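15 October 2018

Second post on the hanger job. The first one was mostly about getting the two arms bolted down and talking to each other, and a few people asked me to skip the wiring next time and write about the teaching part. So I'll do that.

The task is simple to say. Take a garment and a wooden hanger off the table, put the hanger inside the garment at the shoulders, and hang the whole thing on the little rack at the back. Two arms, two grippers, no other tools. I don't write any motion code for it. I drive the arms by remote control, the software records what the joints did and what the cameras saw, and later a model gets trained on those recordings. Everything the arms know about clothes comes out of my hands, which is a slightly worrying thought when I look at my own closet.

## How I drive them

I have a pair of small leader arms on a desk, same joint layout as the big ones. I hold one in each hand, and whatever I do, the follower arms do a moment later. The trigger under my index finger closes the gripper. A foot pedal starts and stops a recording. The software for this is called Jovik and it does what it says. My only complaint is that the pedal sometimes registers twice, and then I get an empty episode that has to be deleted.

I tried moving the follower arms directly before this, with the motors slack, just pushing them through the motion. It's fine for something like picking up a block. It's bad for cloth. My hands end up in every camera view, and the model then learns from pictures with a forearm in them that it will never see again. It also takes two hands to move one arm smoothly, and this job needs both arms at once. I gave up on it after one evening.

With the leader arms you stand back and watch. The hard part is that you feel nothing. When the hanger snags on a seam, your hand would know right away, but the leader arm just keeps moving freely while the follower drags the whole garment across the table. You learn to look for it. The cloth goes tight in a line toward the gripper before it starts to slide, and if you stop when you see that line you're usually okay.

## What I got wrong

I have 155 demonstrations kept as of this week. I threw out 58, and most of those were my own fault in one of a few ways.

I changed my method halfway through. In the early episodes I put the right shoulder in first, because I'm right-handed and it felt natural. Later I noticed the left shoulder was easier from where the arms sit, so I switched. I thought more variety would be good. The trained policy came out unable to make up its mind. It would start toward one side, drift back, and hover in the middle with the grippers opening and closing. Rui Mendes looked at the plots with me and asked which way I had wanted it to go, and I had to say both.

So now there is one order and I stick to it:

1. Left gripper takes the edge of the garment near the neck opening.
2. Right gripper takes the hanger and feeds one shoulder in.
3. Left lets go, takes a fresh hold, and keeps the cloth still.
4. Right works the other shoulder in.
5. Lift by the hook, over to the rack, lower onto the rail.

Step 3 is where I lose the most time. The garment closes up on itself as soon as you let go of it, and the fresh hold has to go on the top layer only. If I pinch both layers, the hanger has nowhere to go. I can push as hard as I like and all that happens is the pile moves toward the back of the table.

The other thing was speed. When I got good at it, I got fast, and the fast ones trained worse. I think there were simply too few frames around the moments that matter. Now I slow down on purpose at the neck and at the hook. Between those I move at whatever pace feels normal. Manee Srithong drives much more evenly than I do and her episodes look almost boring when you play them back, every one the same length. The policy trained on hers alone did better than the one trained on mine alone, with fewer demonstrations. I have made my peace with that.

I also used to correct mistakes and then delete the episode, because it looked messy. I don't do that anymore. If I drop the hanger and pick it up again and finish, it stays in. The arms are going to drop it too, and they need to have seen somebody deal with it. What I do throw out is anything where I froze. If I stand there thinking for a few seconds, the recording has a few seconds of arms doing nothing, and the model is happy to copy that forever.

## Setting out

Between episodes I reset the table by hand. I was too neat about this at first. I laid the garment flat with the neck toward the rack every time, and the first policy was decent at that and useless at anything else. If you turned the garment a quarter of the way around, it reached for where the collar should have been.

These days I drop it and leave it how it falls, with one rule: the neck opening has to be findable from above without turning the whole thing over. Flipping is its own task and I want to do it separately. Manee wanted to include it. We argued about it over lunch and she may still be right, but with this many episodes I don't think we can cover both.

The hanger goes down anywhere near the middle. I've mostly used a wooden one. It's stiff, it doesn't twist in the gripper, and the hook is thin enough to grab if you come at it from the side. I tried a plastic one early on and it kept rotating when I pushed on it. That's on the list for later. I also leave spare hangers on the rack so the arms get used to the rail not being bare.

Cables were a small problem. On the first day one of them hung across the wrist view when the right arm was reaching up, and I didn't see it until I played the files back. Tying it along the forearm helped. It still needs a generous loop, or it pulls when the arm stretches toward the rail.

## How well it works

On its own, with the latest policy, the left shoulder goes in most of the time. The second shoulder is closer to a coin toss. Hanging it on the rail works nearly every time the first two parts did, and I hadn't expected that, since it was the part I found hardest to drive. I guess the rail doesn't move and the cloth does.

The failures are nearly all at the regrasp. The left gripper comes down a little too early, before the right one has finished pushing, and holds the fabric in the wrong place. I do that myself when I'm tired. I went back through the recordings and there it was, mostly in the batches from late in the evening. I'm going to do shorter sessions, with a proper break, and stop when I catch myself doing it.
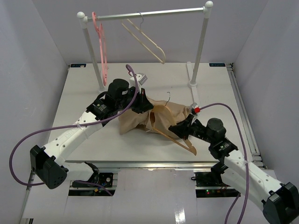

Both arms have to be on the cloth or the hanger for this stretch, and it's the part I'd practice most if I were starting over. 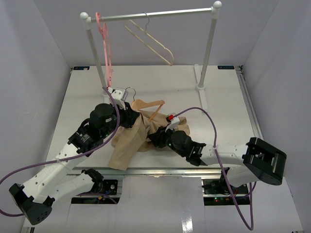 Celeste Carvalho wrote to me after the last post that I should stop judging the demonstrations by whether the garment ended up on the rail. Her view is that a clean first half with a failed ending is worth keeping if you cut it at the right spot, and that an ugly success can do more harm than a failure. She trained a towel-folding setup that way and said she got further by trimming old recordings than by making new ones. I asked how she picked the cut. She said she plays the file at half speed and stops it the first time she'd have done something else with her own hands.

I have the 58 rejects sitting in a folder, so I'll try it on those before I record any more. Ánh Lưu has offered to mark the cuts independently so we can compare. If we disagree on most of them, I'll post that too.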